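Forums > Workcells > Grippers and Wrist Cameras

Soft finger swap on the Imon cell

t_idahosa
New ribbed fingers are on and I love them! The old pair went 122 days before the ribs began to tear near the base. Swap took 20 minutes, then I opened them wide over the table to check that the tips sit level from the wrist camera. 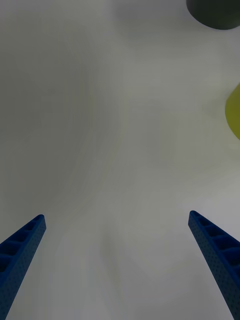
Wrist view, fingers open, nothing gripped.

Right tip looks a hair higher to me. Shim it?

clolelari40
Great looking fingers! I'd leave the tips alone. A tiny offset can come from the camera mount, so loosen that and reseat it first.

anong.yimyam
Disagree, sorry. Check the finger screws before you touch the camera or you'll be redoing your calibration for nothing. I retighten mine every 1000 cycles.

t_idahosa
Screws first, then. I do like how much white table I get between the tips now.

clolelari40
Fair enough, screws are quicker. Still betting on the mount :)

Recent threads
Van der Linden wrist plate, bolt pattern
Cable routing on the Sosteston arm
Cleaning dotted finger pads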